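Print | E-mail

Clearing the Toy Shelf at Wimby

Our November swap is nearly here, and we would so love your outgrown toys – puzzles, dolls, train sets, all of it! Bring them to the Ovodia Street door by 3 p.m., please.

Red and green blocks are welcome too, even in odd lengths. 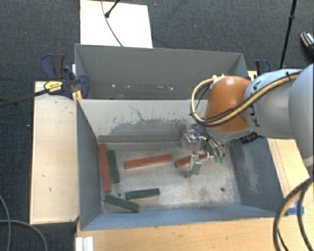 What to Leave at Home

Anything with a missing battery cover, I'm afraid – we had 2 boxes of those last year.

80 shares | 3 comments

Recent items
Soup Night at Semitz Hall
Ñahui Choir Returns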